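Brirton Old Furniture List
Subject: Re: Yellowed paint on a carved mirror, wash it or leave it?
Date: May 8, 2021

Hello everyone,

I've been meaning to answer this one for days, and every time I sat down to it the kettle boiled or the dog wanted out, so please forgive me if half of it has been said already. Three of an ornate vanity table and its mirror first, and then I'll get to the question.

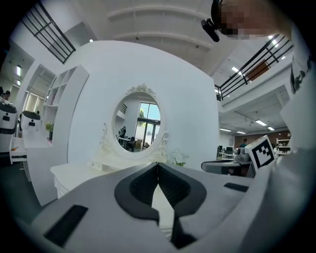
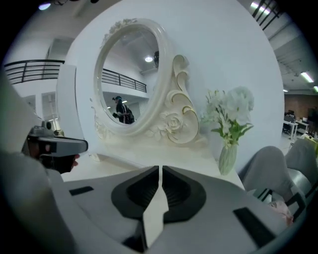
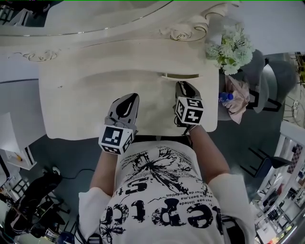
Loretta Hanley

Now then, the original message, which I'm quoting in part so that those of you on the digest can follow along:

> I have inherited my aunt's dressing mirror, an oval in a painted
> frame with a lot of carving on it, and the white has gone the color
> of weak tea. My sister says to wash it with dish soap and my
> husband says to strip it and start over. There is a bit of gilding
> left on the high spots, which I would hate to lose. Also the glass
> has gray freckles along the bottom. Is any of this worth fussing
> over, or should I leave well enough alone?

I would say fuss a little, but put the stripper back in the garage for now! Once you've stripped a carved frame you are committed to getting old paint out of every petal with a toothpick, and I speak as someone who spent most of one August on the back porch doing just that. The frame came from the Hovland estate sale and I paid 42 dollars for it, and by the end I'd have given it to anyone who promised to carry it away. It also turned out that the roses were plaster composition and not wood at all, and composition does not care for water or for strong chemicals. Two of them went soft as cheese.

So before anything else, find out what you've got. Look at the back, or at any chip you can find. If it's chalky and pale all the way through, keep it dry. A soft makeup brush and plenty of patience will lift more dust than you'd believe. If it's solid wood with sound paint you can go a bit further, with a cotton swab barely damp with plain water, rolled along and never scrubbed, on some spot near the bottom where it won't show. Wait a day and look again. (Old paint can have lead in it too, so please test before you sand even an inch.)

About the gilding. Stay off it with anything wet. If it's water gilding it will come away on the swab and you'll have a very expensive swab. I know a few of you like the Vumine cleaning paste and have had good luck with it on plain molding, and I've used it myself on a chair, but I wouldn't let it near gold of any kind.

As for the weak tea color, some of that may be an old varnish over the white, and in that case the tea is the varnish and the paint underneath could be quite fresh. It may also be plain old smoke, if your aunt's house was like my aunt's house. I'd want to know which before deciding, and you might decide you like it. I've grown fond of cream.

The gray freckles are the silvering going, and I'm afraid there is no washing those off. You can have the glass resilvered. The shop over in Perus quoted me 400 dollars for an oval about the size of a serving platter, and that was before shipping, so I said thank you and hung it in the hallway where the light is kind. Whatever you do, don't spray cleaner straight on the glass. It runs down behind the edge and makes more freckles. Put it on the cloth.

Do write back and tell us what the back of the frame looks like, and whether there are any labels or pencil marks. And if anybody has a source for small gilder's brushes now that the hardware store has stopped carrying them, I'd be grateful, mine are down to about six hairs apiece.

Warmly,
Loretta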